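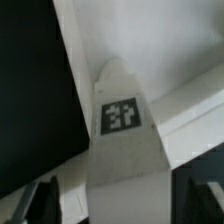 FAQ › Greifer und Marker

Wie muss der Marker auf dem Greiffinger sitzen?
Mit der ganzen Fläche auf dem Finger, unterhalb der Spitze. Der weiße Rand um das schwarze Quadrat gehört dazu und darf nicht beschnitten werden.

Darf der Marker leicht schräg kleben?
Ja, bis 5 Grad. Bei mehr bitte neu aufkleben und danach kalibrieren.

Wie oft wird kalibriert?
Nach 180 Betriebsstunden, außerdem nach jedem Fingerwechsel. Der Wert wird in Gerkano eingetragen – ohne Eintrag bleibt die Zelle gesperrt.

Muss ein Finger mit Schrammen getauscht werden?
Nein. Graue Wischspuren sind zulässig. Risse oder eine lose Spitze melden Sie bitte an Plutgate, Durchwahl 854.

Womit reinige ich den Finger?
Mit einem trockenen Tuch. Kein Alkohol auf dem Marker.

Gilt das auch für den Standort Standden?
Ja, mit Ausnahme der Fristen für die Altgeräte.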